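7. Jaw faults on the hand-held grippers (Drevar pair)

Rev. June 7, 2024. A. Belmonte. Replaces the old fault sheet, bin it.

Most common fault on soft toys: jaw closes on the pile, fibres wind into the linkage, jaw sticks part-open. The width reading freezes but the log keeps running, so you get a bad take and no alarm. We lost 18 takes that way in December before Gun-woo caught it.

CAUTION: Never pull a stuck jaw open by hand with the cable live. Benjie got a pinched thumb. Disconnect first.

Before you start

1. Board flat on the table, soft toy on the board, one gripper per hand.
2. Cables run back along the wrists. Nothing looped round a thumb.
3. Open and close both jaws fully, watch the width trace on the Gruvico screen. Should move smoothly, no steps.
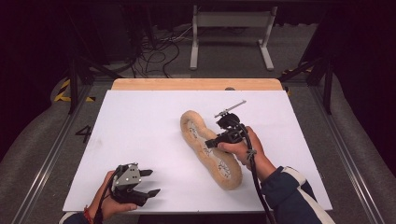 If the trace steps or goes flat, stop there. Don't squeeze harder, it strips the linkage and we've only got 3 spares.

Clearing a snag

4. Call "stop" so the other person hears it. End the take.
5. Disconnect the gripper at the bench end, not at the tool.
6. Ease the jaw back the way it came. Snip fibres with the blunt scissors, don't yank.
7. Check the fingertip pads for tears and loose shreds. Torn pad = swap it, even if it still grips.

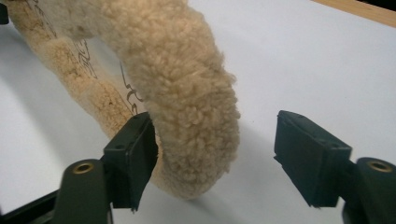 8. Reconnect, rezero with jaws fully closed and nothing between them.
9. Run 70 open/close cycles empty. Any freeze, tag the tool red and give it to Edgardo.

Note: fluff round the brass pivots comes off with a dry brush. No oil. Oil picks up more fluff and wrecks teh pads.

Approach on curly pile: come in square to the rim, jaws wide, close slow. Going in at an angle drags the curls in behind the pad.

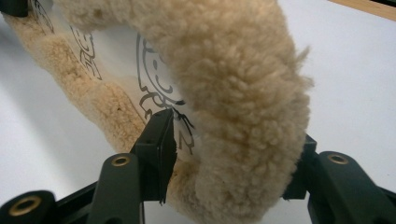

Can I keep a take if the jaw froze near the end?
Only the part before the trace went flat. Mark the time in the log, write "jaw" beside it and let Wilma trim it.

Fault codes next page.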